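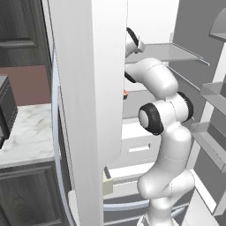
谁是“盐仓案”的主犯，他最后判了多久？

主犯是走私团伙头目哈米什·莫里森（Hamish Morrison），法院在九月的宣判中判处他12年有期徒刑，另有4名同伙获刑，刑期较短。

首页 / 国际 / 罪案

走私头目莫里森获刑12年，弗伦多夫港旧案告一段落

弗伦多夫（Flundov）地方法院上午作出判决，认定莫里森组织、指挥跨境烟草走私，并犯有洗钱和行贿罪。法官宣读判决用了近一个小时，莫里森站着听完，没有发言。他的律师在法院门外表示将提出上诉，理由是部分电话录音的取得程序有问题。

莫里森早年在弗伦多夫港做装卸工，后来租下港区北侧的一处旧盐仓，登记的用途是存放渔具。检方称，走私香烟由小船在夜间运到盐仓，换箱之后混进冷冻鱼的货柜，再由卡车送往内陆。这条线路前后运行了八年，经手的香烟大约1000箱。辩方承认盐仓里存过未完税的货物，但否认数量有这么大。

洗钱的部分牵涉一家名为斯通姆登（Stonemden）的建材贸易公司。公司没有仓库，也没有送货车辆，账面上却每季度都有大额水泥订单。检方出示的材料显示，订单的买方和卖方最终都由莫里森的妻弟控制。妻弟此前已经认罪，并在庭上作证，刑期因此减轻。

案件的突破来自会计师苏比拉·卢库迈（Subira Lukumay）。她当时受雇清理斯通姆登的欠税，发现几份提货单上的船名对不上：单据写的是一艘早已报废拆解的驳船。卢库迈把复印件交给了海关，之后搬离弗伦多夫，直到开庭才回来。她在证词中说，交材料之前犹豫了一个冬天。

警方随后监听了莫里森常去的一家台球厅的电话，并在瓦纳洛（Vurnarlow）镇外的公路上拦下一辆冷冻货车。司机起初说自己只知道拉的是鲱鱼，后来改口，供出了盐仓的位置。搜查时盐仓已经搬空，地上留有撕下的封条和一本手写的账簿，账簿用绰号记录收款人，其中两个绰号后来被确认属于港务处的值班人员。这两人分别以受贿罪受审，案件尚未审结。

莫里森本人在搜查前一晚离开住处，在瓦纳洛一位远亲的农舍里躲了几周。他被捕时用的是别人的身份证件，随身带着现金和一张渡轮票。

法院同时下令没收他名下的两处房产和一艘游艇。检方原本还要求没收港口附近的一家餐馆，法官认为证据不足以证明购买餐馆的钱来自走私，未予支持。

盐仓目前仍由海关查封。港区商户协会希望尽快收回这块地方，海关答复说，要等上诉期结束后再作决定。

卢库迈关于本案的回忆文字《卢库迈笔记》将由当地一家小出版社印行，出版时间未定。

相关阅读：弗伦多夫港务处更换值班制度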